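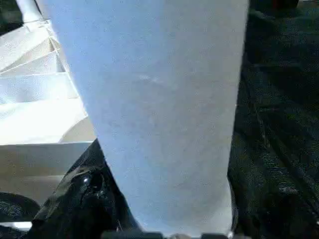 Starnar asked at the last review whether the drinking water points still need a monthly sheet now that the building is on the new filter. They do. The filter sits on the main riser and does nothing for the branch lines or the bubblers.

Drinking water points – monthly inspection
Site: Mundlow depot, ground floor and mezzanine
Month: March
Meter reading at start: 1,636

1. Isolation valve opens and closes fully by hand
OK. Stiff on the mezzanine, same as February.

2. Flush each outlet for 30 seconds before sampling
Done. Slight discolouration at the lunchroom tap, clear by the end of the flush.

3. Cartridge within service life
OK. Midard cartridge, 56 days in service. Spare on the shelf, seal intact.

4. Fittings under sink free of drips and scale
Not OK. White scale on the elbow below the lunchroom tap. Wiped down and marked with pencil – recheck next month.
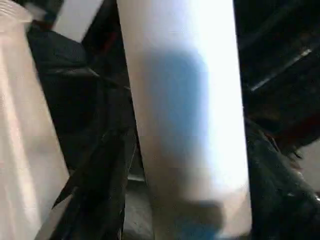

5. Hot water unit guard in place, label legible
Guard OK. Label has faded and the scald warning can't be read from standing height. Replacement ordered from Mogensen.

6. Drip trays emptied and cleaned
Done, except the bubbler by the roller door. The tray is held by a screw with a worn head.

7. Backflow device tag current
OK. Tag matches the register.

8. Outlets not in use capped or tagged
Not OK. 3 outlets in the old wash bay have no tags. Either cap them at the wall or add them to the weekly flush.

Actions carried forward: items 4, 5, 6 and 8. Item 8 to be closed before the April sheet is issued.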